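Sprint Reviews at Stosell: Your Questions

What is the sprint review for?

It's where we show finished work to the people who asked for it, hear what they think, and talk over what might come next – a friendly hour, we hope!

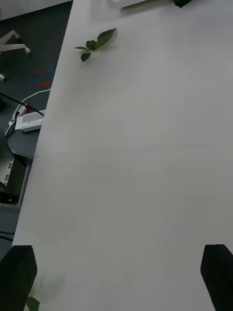 Who should come?

The whole team, plus anyone from Tuseo who uses what we built (new faces are always very welcome).

Can we show unfinished work?

Please keep it for the next review, even if it's ever so close. 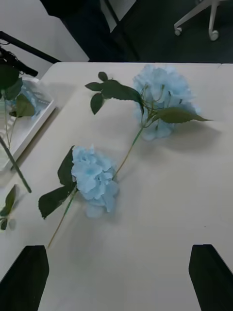 How long does a review last?

Plan on 42 minutes for the demos, and then as much chatting as the room has patience for.

Do we need slides?

You really don't, and a working screen is nicer for everybody – though one slide with the sprint goal is fine.

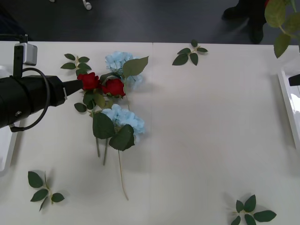 One reader wrote to ask whether a review can be skipped when the sprint goal was missed. Please hold it anyway, as those talks are often the most useful.

Related
Writing a sprint goal
Retrospectives at Steltent
Who sets the agenda?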